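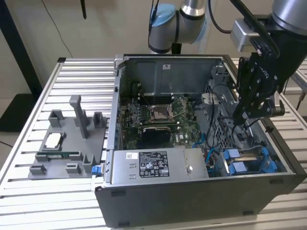
Ticket 364: Dell tower shuts off by itself
Status: Closed
Opened: June 24, 2024
Category: Desktop / hardware

Original problem

Hi all, my old Dell tower has started switching itself off in the middle of things. No blue screen, no warning, just a click and then darkness (and my spreadsheet gone with it, thank you very much). Sometimes it runs all morning and sometimes it doesn't get past the login screen. The power button blinks amber when it happens and the fans go nuts for a second on the way back up.

I use it for the label printing at Fevthorpe and for a slightly embarrassing amount of photo sorting, so I'd love to keep it going. It has a graphics card in it, two hard drives on those blue plastic carriers, and the power supply that I'm pretty sure came with it.

Already tried before opening this:
- different wall outlet, different power cord
- unplugged every USB thing except the keyboard
- blew the dust out (there was SO much dust)
- ran the Cistum stress test, which died at 4 minutes

Update 1

Thanks for the quick reply! I did the memory swap you asked for. One stick at a time, first slot, then the other stick. Same shutdown with both, so I put them back the way they were. I also ran it with the side panel off and a desk fan pointed straight in, and that was interesting, because it lasted much longer. It still died, but I got through a whole batch of labels first.

So my money's on heat. I put the Flurton temperature monitor on it and the processor was climbing the whole time, even with nothing open but the monitor itself. The drives were fine and the graphics card was barely warm.

Update 2

OK, took the cooler off. Wow. The paste underneath had turned into something like old chalk, and one corner of the chip had hardly any on it at all. I cleaned both sides with rubbing alcohol and coffee filters (works great, no lint) and then lifted the processor out to check the socket, like you suggested.

A few notes from doing this, in case it helps the next person with one of these cases:

Lay it on its side before you touch anything. I tried it standing up the first time and the cooler nearly took my thumb with it.

The metal bracket over the processor stays up once you release the lever, so leave it up while you look at the pins. Use a flashlight held low, from the side. Bent pins show up as a little break in the pattern. I looked for ages and mine all seemed straight, phew.

The graphics card didn't need to come out for any of this. I left the drives in too, and just tucked the blue SATA cables down out of the way.

Don't put the processor down on a paper towel and then pick up the paper towel. Ask me how I know. (It landed on the rug. It was fine. I needed to sit down for a minute.)

Question for you while I'm waiting on new paste: should I replace the power supply while I'm in there? I can order one from Araújo with the right connectors, but it costs more than I paid for the desk. I'd rather hold off if the paste could explain everything.

Update 3

Got it, holding off on the power supply. Makes sense to change one thing at a time!

New paste is on, a small blob in the middle, and the cooler went down evenly this time. I tightened the screws a couple of turns each in an X pattern. First boot gave me a fan error, and I spent a good while blaming the motherboard before I noticed I hadn't plugged the cooler fan back in. Plugged it in, error gone.

Stress test is running now. It's been going for about 512 seconds, and the temperature is sitting flat instead of climbing. That already beats the old record.

Update 4

Full stress test passed, and then I printed 312 labels in one go with the side panel back on and no desk fan. No click, no amber light, nothing. The fans are a lot quieter as well, I'd forgotten it could sound like that.

One leftover thing: the clock was wrong after all this, so I guess the little battery on the board is getting tired. I'll pick one up and do that in August when I open it up for dusting again. You can close this one. Thank you so much for your patience with me!

Resolution: dried-out thermal paste, replaced. Power supply not replaced. Clock battery to be changed by user.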